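07/04/2020

I Tried to Believe in the No-Mirror Month

My sister-in-law sent me a link in the spring with three exclamation points after it, which is how she sends most things. It was a program called Ondetti. The promise was that you cover or put away every mirror in your home for a month, write in a workbook each night, and come out the other side calmer and kinder to yourself. The workbook costs money. The covering up you do on your own dime.

I'm suspicious of anything that comes with a workbook. I'm also a person who has spent a good part of this year looking at her own forehead in a small box on a laptop screen, so I was not exactly a hard sell. I said yes, I grumbled, and I read everything I could find before starting.

What the claims are

The Ondetti site says that people who finish the month feel "lighter." Fine. I feel lighter when I take my boots off. It also says that 80 percent of people who completed the program would recommend it to a friend. Look at that word "completed." If you quit after four days because you thought the whole thing was silly, you don't get the survey. I used to work in an office that sent out customer surveys, and I know how we got our nice numbers. We asked the customers who were still customers.

There's a second figure, from the founder, Joanne Kettle, who wrote in her newsletter that the average adult looks in a mirror almost 2,000 times a month. I wrote to ask where that came from. I got a polite reply from someone named Jade Mellor telling me it was "drawn from the literature" and offering me a discount code. I asked which literature. I have not heard back, and the discount code has expired.

I did the division anyway. That would have me at a mirror more than sixty times a day. I live in a two-bedroom apartment. I would have to be doing laps.

What people do about it

The forum is the best part of the whole business, and it's free, so if you're curious I'd start and end there. People go at this in very different ways. One man turned his hall mirror to face the wall and called it done. Another, Efren Macapagal, posts long and cheerful updates and has strong feelings about bedsheets versus shower curtains (he's a shower curtain man, he says they hang better). Somebody swore by the Stisis film, a frosted stick-on sheet you can buy, until she tried to get it off again and spent an evening with a razor blade. Plenty of people just use paper and tape.

It's the bathroom that beats everyone. You can skip a hall mirror. You can dress in the dark if you have to. But the bathroom one is right there over the sink, where you've stood every morning of your life, and I read page after page of people peeling up a corner to check for toothpaste. Paper doesn't stay neat under that kind of treatment, and neither do good intentions. 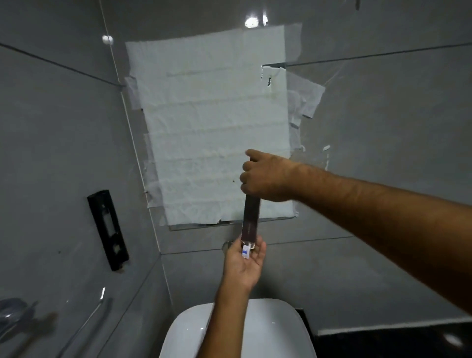
My own month, such as it was

I lasted 2 weeks. I'd like to claim I made some principled decision, but I had a dentist appointment and wanted to see what I was talking about.

Did I feel different? The first few days I felt itchy about it. I kept glancing at the oven door. Then I stopped thinking about it much, and I went to the grocery store twice with my hair doing something that a cashier was kind enough to mention. By the second week I'd say I was in a slightly better mood. It was also warmer out, I'd started sleeping with the window open, and a work project that had been hanging over me since the winter finally got canceled. Take your pick. If I'd been paying for the workbook I'm sure I would have given the credit to the workbook.

That's my complaint with nearly all of these month-long things, and I've done a few. I did the no-sugar one. I did the one where you get up at five. You start them when you're feeling low, because who starts one when they're feeling great, and a month later you're usually feeling less low, as you probably would have been anyway. Then you write a glowing review.

My neighbor Cyril Wainwright, who is older than me and has shaved without a mirror since the Navy, thought the idea was very funny. He asked what it cost. I told him. He didn't think that part was funny.

The part I can't wave away

I'll be fair, or try to. A woman on the forum wrote that she'd had a bad few years with an eating disorder and that her therapist had worked with her on how she used mirrors, slowly, and over a long stretch. She hadn't gotten that from a newsletter. She was worried about people in her position covering everything up in one go because a website said to, and she asked Ondetti to put a warning on the front page. Several people agreed with her. When I checked last, the front page had a new photo of a lake and no warning.

I don't doubt that some people have a hard time with mirrors and that it's a real thing to work on. I doubt that a month and a PDF is the way to do it, and I doubt it more when the person selling the PDF can't tell me where her numbers come from.

There's a follow-up course in September, by the way. It's called Ondetti Deeper. My sister-in-law has already sent me the link, and I've told her she can go first.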